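Putamon Public Library – Reader Forum
Board: Film and Book Discussion
Topic: Does the narrator of Prolberg deserve our sympathy?

Posted by: FagundesReadingRoom
Members of the Monday discussion group are invited to continue their remarks on the novel Prolberg and its film adaptation in this thread. Please keep to the usual standards of courtesy and indicate clearly when a comment reveals the ending.

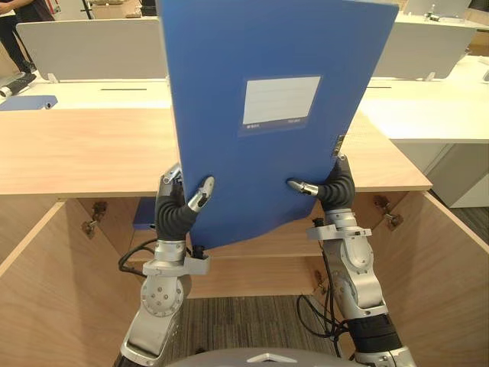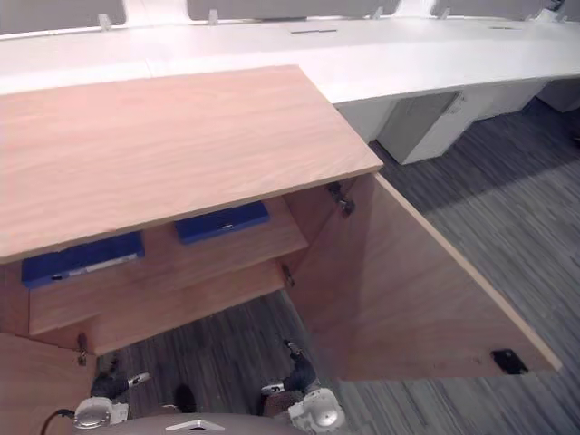
The group's principal disagreement concerned the narrator, a clerk who keeps the records of a company town and who knows, from the first chapter, that the accident reports have been altered. Several members held that her silence makes her a partner in the fraud. Others regarded her as a person with very little power. Papers relating to the discussion, including the two printed reviews, are kept in a blue file box with a white label, and members may ask for it at the desk. The opening question is this: does the author ask us to forgive her?

Posted by: plainreader40
I would submit that the author does ask, and asks too often. The narrator's regret takes up nearly every page of the second half, while the families of the injured men are given 20 pages in total. A book about a wrong should spend more time with those who suffered it.

Posted by: I_Rissanen
I must respectfully disagree with the previous member. The narrow point of view is the subject of the book. She does not visit the families, and so the reader does not visit them either. The discomfort this produces appears to me to be intended.

Posted by: plainreader40
Intention is a separate matter from success. I accept that the author meant it. I still finished the novel knowing the color of the clerk's winter coat and not the names of the widows.

Posted by: Plamine_Branch
With respect to both members, two of the widows are named in chapter 5. The film leaves those names out, and it is possible that the two versions are being confused. The film also adds the courtroom speech, for which there is no basis in the text.

Posted by: plainreader40
The correction regarding chapter 5 is accepted. My objection to the proportions stands.

Posted by: matinee_member
[Ending discussed.] The speech is the reason I consider the film the weaker work. In the novel she returns the ledger to its shelf and goes home. In the film she reads from it aloud and the whole room rises. An audience is permitted to leave feeling that the matter has been settled.

Posted by: I_Rissanen
I agree as to the speech, although the actress performs it with restraint – more than the script deserves.

Posted by: FagundesReadingRoom
Members are thanked for their contributions. Ilari Rissanen has agreed to open the next session with a short comparison of the two endings. Those attending should reread the final chapter beforehand. This thread will remain open for replies through July.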